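Skip to search
Search the build notes... Go
Last updated 20th March
6 min read

Kurdale arm: the questions I keep getting

I'm Yu-ting Liao, and Kurdale is the robot arm I've been building at Skirnport, the shared workshop I belong to. My email has turned into the same handful of questions over and over, so I'm putting my answers in one place. If yours is missing, write to me anyway!

What is it supposed to do?

Load a dish rack. It picks a dish up off the bench, turns it over if it needs turning, and puts it in the rack. I picked dishes because I have plenty of them and I hate doing them (my sister voted for laundry, and she can build her own).

Did you design the whole thing?

No way. The arm came as a kit of motors and brackets, and I printed the links from files other people had shared. The gripper is mine, along with the wrist camera mount and most of the wiring, which you can tell by how many times I've had to redo it. Yu-ting Tsai wrote the first version of the control code. Yes, we have the same first name, and yes, people at the workshop shout it and we both turn around.

Why put the camera on the wrist?

I started with one on a tripod next to the bench, and the arm kept getting between it and the dish right when I needed to see. On the wrist it goes wherever the fingers go, so the last little bit of a move is always in view. The downside is the cable. It has to bend with every joint, and I've killed two of them so far. Leave a much bigger loop at the elbow than looks sensible.

How do you teach it?

By hand, mostly. I have a second, smaller arm with no load on it, and when I move that one, Kurdale copies me. Everything gets recorded, and then the training software tries to learn from the recordings. I had 500 of them by the end of August and thought that was loads. I'm past 1,000 now and I'd still like more, especially of cups.

What's so hard about cups?

They can end up at any old angle between the tines, and a shiny base throws glare straight back at the lens.
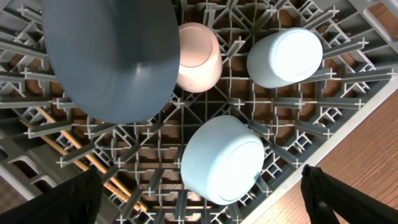 Plates are easier in that way, since a matte one looks pretty much the same wherever the light is. They're harder to grip, though, so it evens out. With cups I got the most improvement from moving my work lamp off to the side and recording in several different kinds of light. Chopsticks are a whole other headache and I'm still fiddling with those. They're so thin that being off by a hair means the fingers close on nothing.

Has it broken anything?

One mug, and I was the one steering. I do all my testing at low speed now, and I keep the stop button where my left hand rests.

Which gripper fingers are you using?

Version 18, in black. Version 17 was stiffer and held plates really nicely, but it was too fat to get down between the tines. If you print your own, test them in the actual rack before you go off and redo your mounts. I did it in the other order and lost a weekend.

Can I have the files?

Sure! They're on the Pikance page along with the parts list. The control code is there too, in a folder called Laryea (Tsai named it, ask her). The wiring diagram is a couple of changes behind, so check it against the photos in the same folder before you power anything up.

Can I come see it?

If you're a Skirnport member, come find me on a Friday evening, I'm at the back bench. If you're not a member, email me first and I'll sign you in as a guest. Please don't move the lamp.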